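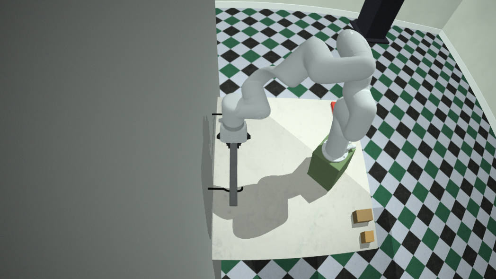
How long should I keep a symptom diary before I see a doctor about perimenopause?

Two or three months is plenty for most people, and if you feel rotten now, book now and bring whatever you've got. A doctor can work with a fortnight of notes.

How to keep a symptom diary you'll still be filling in next week
By Giorgia Negri
Updated February 2026

I have started four symptom diaries in my life. The first was colour-coded. It had a key, and the key had a key, and I gave it up on the second day because I couldn't find the mauve pen. The one that finally got me through an appointment was a Vellby notebook with a coffee ring on the cover, and the method below is more or less what was in it.

Step 1. Choose something ugly

Paper or phone, it makes no difference, but pick a thing you aren't afraid to ruin. A 100-page exercise book will outlast your enthusiasm. If you prefer your phone, the plain notes app will do. I tried one called Witis, which wanted to know my star sign before it would let me record a hot flush.

Step 2. Pick your headings

Stick to 6. Mine were bleeding, sleep, flushes and sweats, mood, aches, and "other", where all the interesting material ended up. Yours might include headaches, a racing heart, vaginal dryness or forgetting the word for colander. Write them inside the cover so you don't reinvent them every night at bedtime.
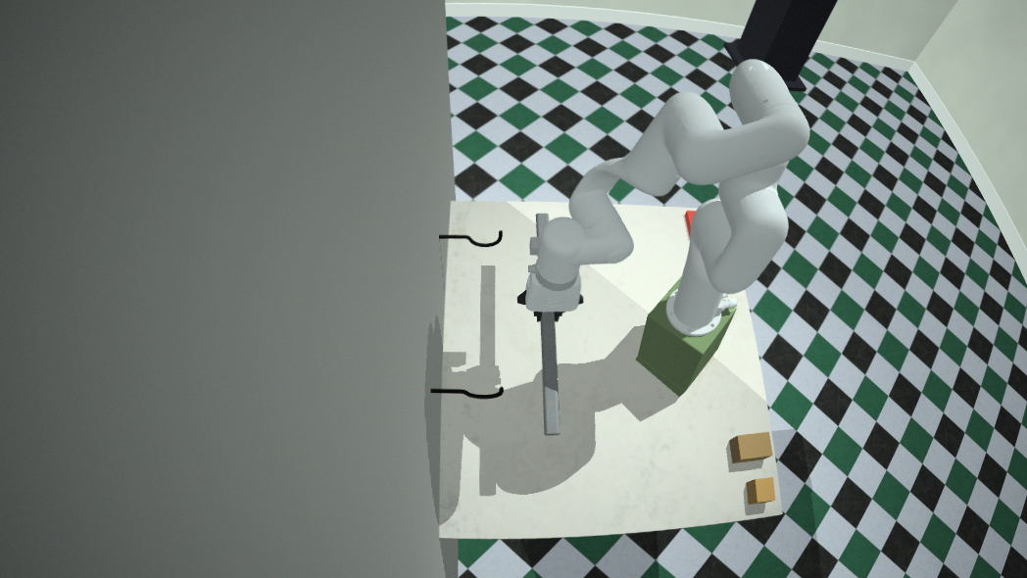 Two black hooks on the wall beside the table.

Step 3. Score it fast

Give each heading a number from nought to three. Nought is nothing, one is noticeable, two is annoying, and three means it changed what you did that day. I once used a scale out of 100 and spent an entire evening deciding whether my knees were a 62.

For bleeding, write down the first and last day, and how often you changed a pad or tampon on the heaviest one. Note any clots, flooding, or spotting between periods.

Step 4. Add one line of real life

"Woke at three, changed the sheets" tells a doctor more than a row of twos. So does "left the meeting to stand in the car park". Put down new medicines and supplements as well, including the herbal ones you bought at the chemist and would rather not discuss. 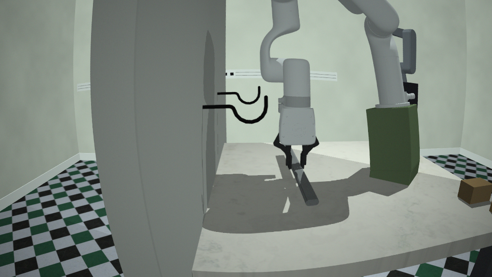 Gripper pointing down, with the long grey bar beneath it.

Step 5. Miss days without guilt

You will. Leave the gap blank and carry on. My friend Ákos Balogh, who was tracking migraines at the time, filled in a whole missing March from memory and managed to have one on a day he'd spent happily at the beach.

Step 6. Boil it down to one page

The night before your appointment, copy out:

Your last few period dates
The two or three symptoms bothering you most
What you've tried so far
What you'd like to ask

Put the question you're most embarrassed about at the top. Left at the bottom, it comes out when your hand is already on the doorknob.
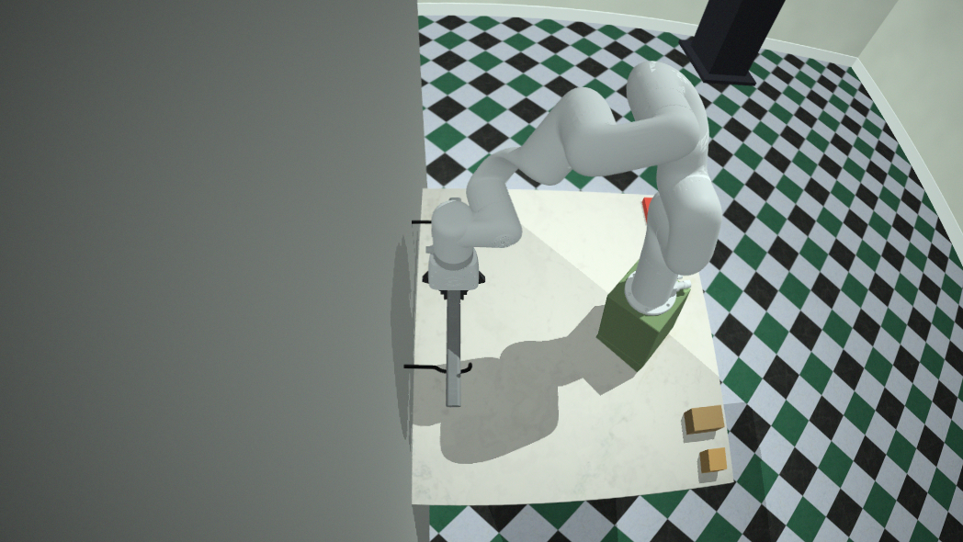 When to put the diary down and ring someone

Don't wait to finish a month of notes if you're soaking through a pad or tampon every hour for a couple of hours, if you bleed after sex, or if you have any bleeding at all once you've gone a year without a period. Call your doctor or a nurse line. Chest pain, fainting, or thoughts of harming yourself need urgent help straight away, and the notebook can stay in the drawer.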